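Unit 8: Grasp Ranking with Learned Corrections

Notes by Kalkidan Weldu. Read before the lab on the Poltolach cell.

8.1 The problem

In bin picking we want the next grasp, and only the next one. A full reconstruction of the bin gives more than that and costs time at every cycle. The method in this unit scores a set of candidate grasps directly and executes the highest-scoring one that passes a collision check.

Let g be a candidate grasp, with position, approach angle and opening width. The score is

S(g) = Q(g) - w C(g)

where Q is a geometric quality term computed from the depth map, C is the predicted contact cost with neighboring parts and bin walls, and w is a fixed weight. Karabulut's first version set C from clearance alone. That fails for long parts: a bar can be well clear at the grasp point and still hit its neighbor at the far end once it is lifted.

8.2 Learned contact cost

D'Amico and Karakaya replaced C with a small network that takes the local depth patch and a second, wider patch aligned with the part's long axis. The wider patch is what handles bars. Training used 176 labeled attempts, each marked with one of 2 outcomes (clean lift, or contact during lift). Attempts in which the gripper closed on nothing were dropped, as they say nothing about C. 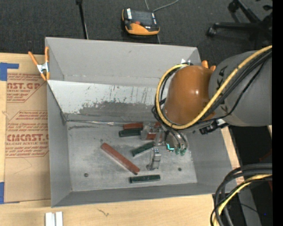

Figure 8.1. Gripper over the bin, with red and dark green bars and a metal bracket-like part on the floor.

Part layout matters more than part count. Two parallel bars with a narrow gap tend to give a high Q and a high C, so the ranking depends heavily on w. Bars near a wall behave the same way, with the wall acting as the neighbor. Upright parts are harder. They occlude the floor behind them, and the depth map has holes there. We fill holes with the nearest valid depth, a choice that underestimates clearance.

8.3 Result

On the Pistwood test set the learned cost reduced contact during lift by up to 11 percent compared with clearance alone. The gain came almost entirely from long parts. For compact parts the two versions ranked candidates in nearly the same order.

Exercise: derive the value of w at which two candidates with equal C but different Q can swap rank, or show that none exists. Bring your derivation to Moldovan's lab section.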